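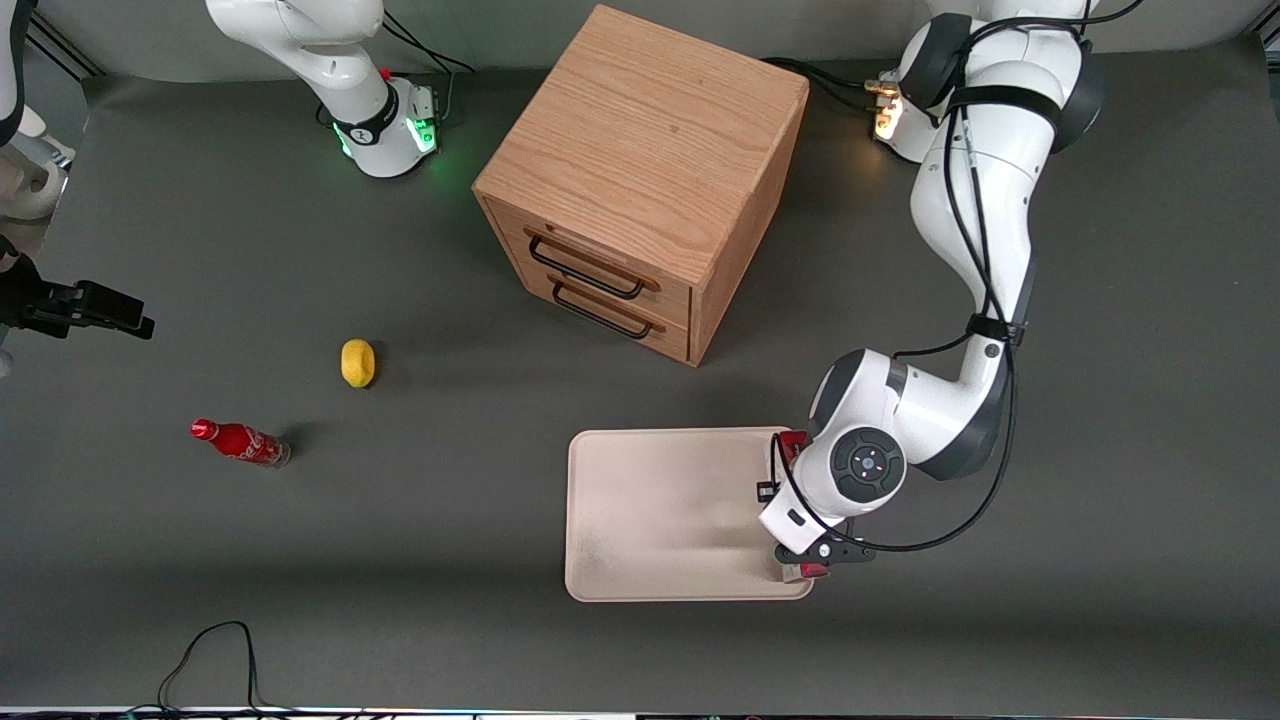

Cell 2, overhead view. Left arm at the tray, right arm out to the side, drawers closed.

Pundolance cell 2 – setup and upkeep notes

README for whoever has the cell this week. Covers the two-arm table only. The Corrigan bench has its own file.

Last big edit: February, after the cable rework.

Before power on
Check the table is clear of tools. Hex keys get left behind the cabinet, look there.
Cabinet square to the table edge, both drawers pushed shut. Handles work loose, snug them by hand, no driver.
Tray goes on the left arm's side, below the cabinet. Wipe it, smudges build up fast.
Objects out last. Lemon, bottle, whatever the task sheet says. Bottle on its side is fine.

Power on
Right arm first, then left. Wait for the base ring on each before you start the Ekix launcher. If a ring never lights, reseat the plug at the base and try again ONCE. Then log it and stop.

Cables
This is where most of the downtime comes from. Left arm cables run along the outside from base to wrist, held by the strap on the forearm. Leave slack at the wrist joint or it pulls on the connector when the gripper turns down. Too much slack and it catches the tray rim. Move the arm by hand through a full wrist turn after any change.
Loose cable on the front of the table – push it back to the edge before a run.

Grippers
Wipe fingers at the end of every shift. Dry cloth, no solvent.
Check finger screws every 500 cycles. Replace pads at 900 or sooner if they look shiny.
Left gripper drifts open a little, recalibrate from the Todanetti menu, page 2. Takes a minute.

Known issues
- wrist buttons on left arm sometimes need two presses
- error 79 on startup = arm not in its rest pose. Jog it back, restart launcher
- shadow next to the cabinet confuses the drawer detecter in the late afternoon, blinds down by 3 pm

Not done yet
Spare strap for the forearm
Proper labels on the cables, tape keeps comming off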